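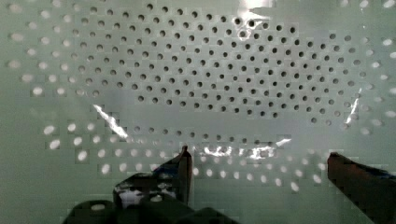 Comunidad › Robótica doméstica › Kits y accesorios

Buscar en la comunidad Buscar

Publicado en septiembre por Ondrejka

Buenas tardes a todos. Perdonen mi español, no es mi lengua materna. Estoy pensando en comprar el kit de pinza Rulley con la cámara de muñeca, que cuesta 671 euros con el soporte. Lo quiero para tareas de cocina: coger un colador, mover cuencos, pasar una espátula. Mi duda es con las piezas que tienen agujeros y un poco de brillo.

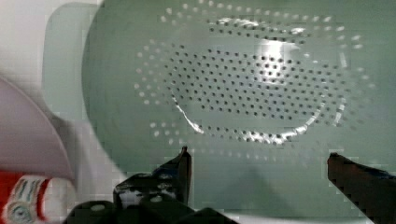 En el manual dicen que la distancia se calcula con la cámara sola, sin otro sensor. ¿Alguien lo ha probado con plástico perforado? También quiero saber si vale la pena el servicio de calibración, que cuesta 339 euros aparte.

Gramon

Tengo el kit desde hace 8 meses. Con los platos lisos va bien. Con el colador me fallaba la distancia cuando había reflejos, y lo mejoré bajando la exposición a mano en el menú. El borde se coge mejor que el fondo. 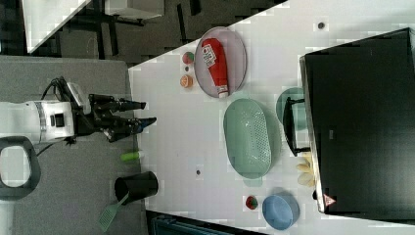
Le recomiendo añadir una segunda cámara fija, que mire toda la mesa. El programa la acepta sin licencia nueva. La calibración la hice yo mismo en una tarde, siguiendo la guía, y no pagué el servicio.

Pondus

el mío llegó con un cable corto, reclamad. Por lo demás bien 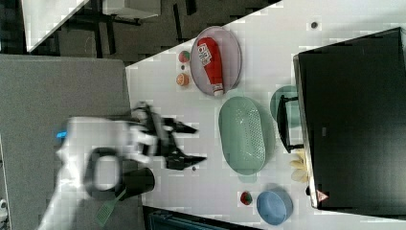

¿Cuántas posiciones hay que guardar para calibrar la cámara de muñeca?

Con 6 posiciones bien separadas es suficiente, según la guía. Conviene repetirlo cada vez que se desmonta el soporte.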